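Bench notebook, two-arm cell, Clandach shop
August, entry 4

Picked up at 9:40 after the table was re-leveled. Question for the month is unchanged: which of the small bench chores can go to the arms as they stand, with no new fixtures, and which stay with a person. Sukine wants an answer on fitting pegs and driving screws before they commit to the second cell.

Chore list as of now:
Sorting hand tools back to their places. Works if handles are clear of each other. Round handles still roll when the first finger touches.
Wiping the table. Works, slow. Misses the back edge.
Peg into disc. See below.
Driving a screw with the cordless. Not attempted as one motion. Grasp and lift only.

Ran the Skurka policy overnight in replay against the logged set. 2,298 episodes usable out of 3,000 recorded. The rest were dropped for clock drift between the two arms. Should have been caught in the first hour. Sync check now runs at the start of every session and stops the recorder if it fails.

Peg work. The hole in the disc is generous, so position error is not the main trouble. Tilt is. When the finger block comes down off vertical the peg touches one side of the hole, the disc slides, and the controller reads the drop in force as success. Added a check on the height of the tip at the end of the stroke. Have not tuned the threshold. A person does this chore by holding the disc down with the other hand, and the second arm is standing right there. Next step is to let it hold the rim, but the two workspaces overlap badly near the middle of the table and the planner gets very cautious.

Cordless driver. Grip section is thick for these pads. Closing force set by hand. Trigger is the real problem: one finger would have to hold the body and press at the same time. Aigner suggested switching the driver from outside. That would be fine for a demo, but it takes the chore out of the household class, where the tool comes as bought.

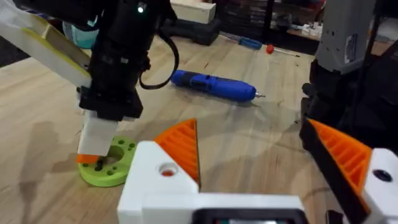 Wrist view, peg and disc. Finger block lowered over the green disc, cordless driver behind.

Shadow on the left part of the table falls over part of the disc. Test with the lamp moved before blaming the depth estimate.

To do:
Tip height threshold.
Rim hold with the second arm, half speed.
Tie back the loop of cable at the gripper body.
Pad wear check at 1,000 cycles.
Reply to Sukine: tool sorting yes with limits, pegs not yet, screws no.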